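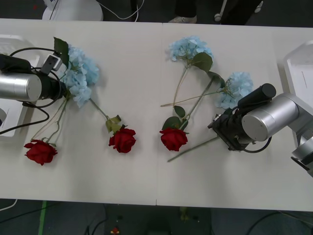 Grip force drift is the fault I'd check first on any two-arm cell, whatever the Brundix manual says about "self-correcting" fingers. Ours crushed a stem in July, then dropped the next 2. Fake flowers are a decent test piece – a hydrangea on a long green stem wants a light grip, and where the stems cross in an X, as on the right-hand panel, one arm can drag two blooms at once.

Stop both arms before you untangle anything. Pausing one is not enough, and I don't trust the pause button anyway.

Check the cables next. A loop that hangs over the tabletop can snag on a slow move and read as a grip error.

Ynyr Vaughan swears by re-zeroing every 500 picks. I do it every morning, and I still keep my hands out.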